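**Nesrin Keskin's candle line: who's buying?**

Posting from my kitchen in March with coffee number three, because I watched the Selus finale last night and then she went live for an hour straight about her new candles and I have THOUGHTS.
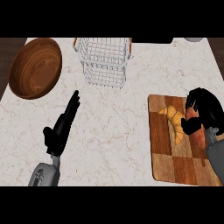 **mapletoast** wrote:

I caught the live too and I'm still mad we got no answer about season three. She talked about wax for most of an hour! The comments were nothing but "is Selus renewed" and she scrolled right past every single one of them.

**dellarue_88** (thread starter) wrote:

Right?? She must have seen them. I think she can't say. When she did the Vultthorpe movie she didn't mention it until the trailer was up, and by then we'd all figured it out from the haircut.

But back to the candles. The line is called Bayram, which I like a lot, and there are four scents to start. The big one is fig and black tea. She said she's been working on it for 18 months, and she got a bit teary talking about her grandmother's apartment and how it smelled on holidays. I was teary too, but I'd also been up since five.

**kojak_fan_no1** wrote:

Every celebrity gets teary about their grandmother when there's a candle to sell. Sorry. I like her as an actress, she was the best thing in Selus by a mile, but I've been through this with three different singers and a guy from a baking show. They put their name on a jar and that's the end of their involvement.

**dellarue_88** wrote:

Ok but she named the people who make them! It's a small shop in Pravside, and she said she went up there over and over to smell test batches. She had a whole story about one that smelled like a wet dog and how they had to throw out the lot. Would you make that up to sell candles?

**kojak_fan_no1** wrote:

Yes. That's exactly the kind of thing I would make up to sell candles.

**pinwheel** wrote:

lol

How much are they, did she say? I had to leave before the end to pick up my son from band.

**mapletoast** wrote:

No price. She said "affordable for what it is," and I have never in my life heard a famous person say that about something I could afford.

**dellarue_88** wrote:

My guess is forty bucks. I'd do forty once, as a treat. The first batch is only 910 candles though, and she said that number twice, so I think they'll be gone in a few minutes.

**Orrin_T** wrote:

910 is a weird number. Is it supposed to mean something? Her character's apartment in Selus was 910, wasn't it? The one with the broken buzzer?

**mapletoast** wrote:

No, the apartment was 19. I've rewatched that show more times than I want to admit on a public forum.

**Orrin_T** wrote:

Could've sworn. Okay, but there was something with 910. The bus?

**pinwheel** wrote:

Maybe it's how many they could pour before somebody's arm gave out.

**dellarue_88** wrote:

I'm going to check the bus tonight, thank you, there goes my evening.

Also I forgot to say, people on the mailing list get in early. She said the first 100 orders come with a signed card. I signed up while she was still talking and got the confirmation email right away, so if you want one go do it now. Check your spam folder, my sister's went there.

**kojak_fan_no1** wrote:

And there's the mailing list. Drink!

Look, I don't want to be the grump of this thread. What bugs me is the limited run. If you want people to have your candle, make enough candles. Half of those will be on resale sites by dinner. Remember the Vultthorpe premiere posters? They gave those away free at the door and I saw one go for 600 dollars. For a poster! With a crease in it!

**mapletoast** wrote:

I have one of those posters. No crease. Just saying.

**kojak_fan_no1** wrote:

We should be friends.

**dellarue_88** wrote:

I do get the resale thing, it drives me nuts too. But I don't think that's on her. She's starting out, it's a tiny shop, they probably can't make thousands at a time. And if they'd made thousands and nobody bought them you'd be in here laughing about that.

**kojak_fan_no1** wrote:

Fair. I would be.

**suvi_in_tulsa** wrote:

Longtime lurker, hi everybody. I used to make candles for craft fairs and I just want to say that a year and a half on a scent isn't crazy. Fig is a pain. It goes sour on you when it burns even if it smells great in the jar, and you have to let every test sit before you light it. So when she said they kept starting over, I believed her. Whether she was in the room for all of it, I couldn't tell you.

Black tea is easier. I'd be more curious about the fourth one, the one she wouldn't name.

**dellarue_88** wrote:

Hi Suvi!! Welcome! Yes, what IS the fourth one? She held her hand over the label the whole time. I heard "smoke" but my husband was running the blender so I might have heard anything.

**pinwheel** wrote:

I heard "soap."

**mapletoast** wrote:

Soap would be funny. She washed dishes in literally every episode of season one.

**Orrin_T** wrote:

Update, it wasn't the bus either. The bus is the 44. I've now watched two episodes and my wife wants to know what I'm doing.

**dellarue_88** wrote:

Keep going, Orrin, I'm starting at episode five so we can split it up. Try the hospital one, there's a locker.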